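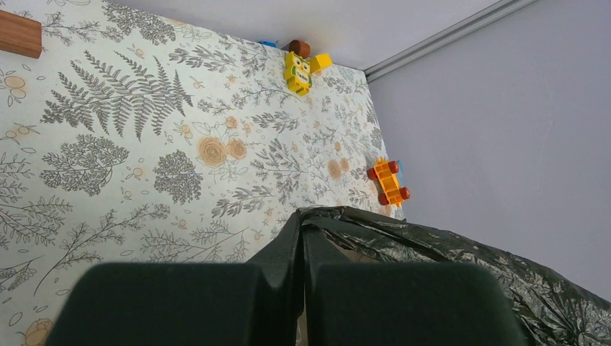 The botanical fabric came home from Bangera in May. I bought it for a pair of cushion covers and never made them. It has an off-white background with grey ferns and twigs and some tan flowers, and it sat folded in the linen cupboard until I needed something to put under the blocks.

The blocks are a mixed lot. The plain wooden ones were a hand-me-down and have a reddish-brown grain. The owl is newer, bright yellow with green wing markings, and it has become the favourite. It gets stood up before anything else is built and it is the last thing to go back in the tub.

Before the fabric we had a foam mat from Vamitz. It was fine for crawling but useless for building, as anything over three blocks high leaned and fell. Cotton pulled flat over a hard surface works much better. It also takes some of the noise out of a collapse, which matters at 5 in the morning.

I didn't hem it. I cut the edges with pinking shears and they have held up through 11 washes so far. Cold wash, line dry, quick iron if I can be bothered. The grey hasn't faded that I can tell. Texta came out of it on the second go. Beetroot took longer.

Packing up is simple enough. Pick up the corners, carry the lot over to the tub and tip. Small pieces used to end up under the couch, and fewer of them do now.

I have enough left over for one cushion cover. The colour goes with the walls, so I may still get to it before winter is over. Bangera had the same print in a darker grey last time I was in, and I am trying to leave it there. The next job is a lid for the tub, as the old one from Prelport has split down one side.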